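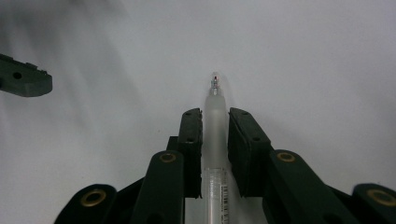 Stale accounts and shared logins: what we found at Inham
Speaker notes, afternoon session, 40 minutes including questions

Slide 1. Title
Introduce self. I work in the security team at Inham Regional Council. Minttu Kokkonen did most of the directory work and is in the second row if people want the scripts.
Mention slides will be shared afterwards, minus the network diagram.

Slide 2. What we look like
Mid-sized council. Rates, libraries, pools, roads depots, a small water treatment operation. Around 3,000 accounts in the directory when we started, far more than we have staff.
Security team is three people, one of them part time. Desktop support is contracted out to Lebrun. Payroll runs on Borivia, hosted by the vendor. Remote access goes through Flovis.
Don't spend long here. Anyone from local government will know the picture.

Slide 3. Why we started
In July one of the pool supervisors rang the service desk about a sign-in prompt on her phone. She was at work and hadn't tried to log in. Service desk told her to decline it and closed the ticket.
Wenceslao Becerra was reading closed tickets that week for a different reason and saw it. He went back through the Flovis logs and found the same source address trying 11 more of our accounts. One attempt had succeeded. It was a library casual who had left two years earlier. Password was old, and the account had never been enrolled for the second factor.
Whoever it was stayed connected for less than an hour and opened a shared drive with room booking forms. We can't find evidence of anything else being touched. Say that carefully – no evidence is as far as we can go, as the file server logs only went back nine days.

Slide 4. First count
We asked a simple question: how many enabled accounts belong to someone who doesn't work here?
First answer from HR was "none, we have an offboarding form".
Minttu matched the directory against the payroll export. 538 enabled accounts had no match.
Pause here, people usually want to write that down.

Slide 5. What the 538 were
Casuals and seasonal staff were the biggest group. Pool lifeguards, library casuals, election staff. Their managers don't fill in the form when the season ends, as most of them come back the next year.
Contractors. Given accounts for one project, end date left blank.
Councillors from the previous term.
Service accounts. These aren't people at all, so of course they don't match payroll, but we had to work out what each one did before touching it. This was the slowest part.
Shared logins. Front counters, depot sheds, the weighbridge.

Slide 6. The order we did it in
Blocked Flovis remote access for every unmatched account on day one. That took an afternoon and produced four phone calls.
Disabled the leavers in batches after that, smallest departments first. Disabled only, nothing deleted for 90 days.
Left service accounts alone until an owner had signed for them.
If I run short of time, this is the slide to keep.

Slide 7. What broke
The after-hours pump alarm at one site was emailing through the account of an engineer who had retired. We disabled him at 10 am and the operators noticed at their 3 pm check that the test message hadn't come. Re-enabled within minutes. It now has its own account and its own mail rule.
Library printing stopped at two branches for a morning.
The overnight Borivia import failed once. Hanna Kobzar in payroll caught it before the pay run. She had asked us for a list of what was going off that week and we hadn't sent her one. We send it now.
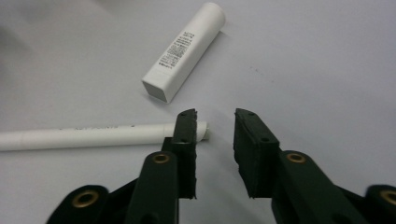 Slide 8. Shared logins
Harder than leavers. The depot crews share a computer in a shed and nobody wants to queue behind a sign-in screen at 6 am with gloves on.
We tried individual passwords at one depot for a month. By the end the supervisor's password was taped under the keyboard. Fair enough too, the old machine took nearly five minutes to load a new profile.
What we have now: tap cards, a faster machine, and a kiosk session that only opens the job sheet and the roster. Anything with email or personal data needs the person's own login.
Front counters are still shared at two sites. I'd like to say they'll be done by the next time I give this talk.

Slide 9. Where we are
226 accounts still on the unmatched list at last count. Most are service accounts with a named owner, so they're known and reviewed. The remainder are contractors still being chased through project managers.
Casual accounts now expire at the end of each season and a manager can switch one back on from the HR portal without ringing us.
Every account that can reach Flovis has a second factor. No exceptions list any more.
File server logs are kept for a year.

Slide 10. Things I'd do differently
Talk to payroll before talking to IT. Payroll has the only list anybody keeps accurate.
Change the service desk script first. An unexpected prompt is now a security ticket and it comes to us whatever the caller thinks caused it. We did this third and should have done it the same week.
Put Lebrun's own technician accounts in scope from the start. We forgot them. They had leavers as well.

Slide 11. Questions
Likely ones:
Cost – mostly staff time. Tap cards and readers came out of the depot budget.
Did we notify anyone? Yes, the former employee and the people named on the booking forms. Refer legal questions to our governance team.
Can we have the matching script? Yes, see Minttu. It assumes a payroll export with employee number, surname and end date, and it will fall over on hyphenated names unless you clean those first.
Fedir Semeniuk has the room straight after this, so finish on time and take the rest out to the foyer.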